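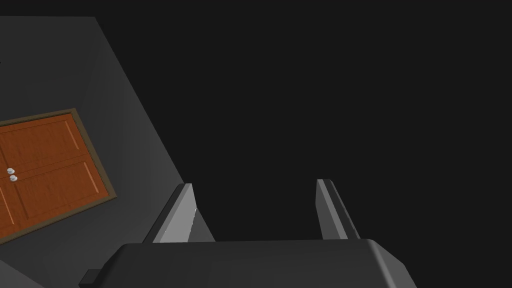 Step 3: Record your door episodes

By now Lerano should be running and the wrist view should be on your screen. Start every episode with the jaws open and nothing between them. The learner treats your first view as gospel, sloppy habits included.

1. Pick a start pose. Steep tilts are welcome – a policy raised on level doors sulks when it meets any other kind.

2. Check that some of the door is showing. A wall and a lot of black void will teach it a great deal about void.

3. Press record, wait 2 seconds, then drive toward the knobs. Go slowly. Your flair will be copied, badly.

4. Stop at 30 seconds whether you got there or not. Tag misses as "miss" and keep them. Mabli Gape deleted hers in December and got a very confident model that had never heard of failure.

5. Change the start pose and go again until you have 24 episodes. Set 8 of those aside for testing, in the folder called Bastley, and leave them alone. Peeking counts as touching.

Next: Step 4, Trimming the dull parts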